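The request reached Farkon at 8 in the morning, by registered mail. Jelle Goossens read it twice and opened a case number.

The applicant, Wouters, had won a singing contest in Omer at age nineteen. He wanted the broadcast removed from the Plokier archive, along with 2,800 still images and the comments under them. He was now a notary. He gave no other grounds.

Procedure allowed two outcomes. Farkon could delist the pages, or it could refuse and state why. Goossens ran the name. It returned 4,000 results, of which 2,000 were copies of a single clip: Wouters on stage, holding the last note too long.

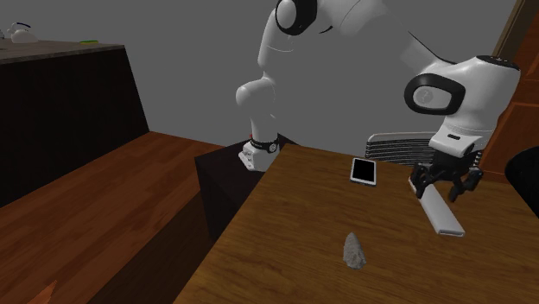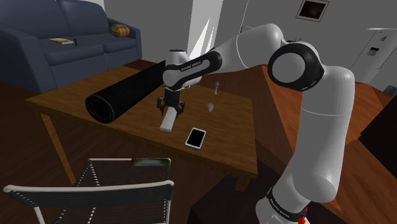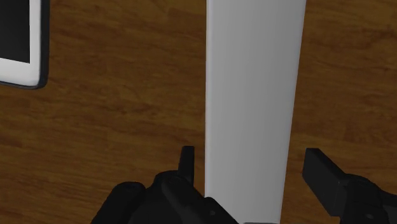

She watched it once with the sound off, as the manual required, and once with the sound on - the manual was silent on that point. Then she marked the clip for delisting and started on the copies.

At noon a second letter came. It was from the runner-up, who asked that everything be kept.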